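Lecture 7 notes: learning from hand-held gripper data
Kalkidan Tekleab, Hernden robot learning course
March 10, 2021

Slides go up later. Read the Tralar paper before the lab, at least sections 2 and 3.

Recap from last time. Behaviour cloning = supervised learning on (observation, action) pairs. Trouble is where the pairs come from. Teleop is slow, you need the arm, and the arm is always booked. Hand-held gripper gets round this: person does the task directly, camera on the tool records, actions recovered afterwards from the camera motion plus the jaw opening.

What you get out: 6-DoF pose per frame (visual SLAM), gripper width, wide-angle image. What you dont get: forces, joint angles, any promise that the arm can reach where the person reached. So filter by kinematics before training, not after. 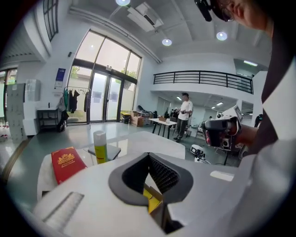
Fig. 3. View from a hand-held gripper, jaw pad at the bottom. A second hand-held gripper is in use at the right.

Note how much of the room comes in with the wide lens. Good for SLAM: railings, door frames, ceiling lights, all far away and fixed. Bad for SLAM: people. Anyone walking through is a moving feature, and the other operator's arm is close and large. Mask the near stuff or let RANSAC throw it out, the Woltum set does both.

The gripper's own housing is in every image too, same place each time. Always mask it for tracking. For the policy keep it in, it tells the network where the jaws are.

Results, Jemal task (pick up, place on tray). 219 demos collected, 19 lost to tracking failure, leaves 200. Policy trained on 100 of them does nearly as well as on the full set if the rooms are varied. One room only = poor transfer, even with more demos. Diversity of places matters more then number of demos, this will come up again in October.

Open questions: latency matching (camera vs arm controller), two-handed tasks, how to calibrate relative pose between two grippers. Last one is the lab.

For next time: derive the relative pose action from two absolute poses, write out the frames properly. Half a page is plenty.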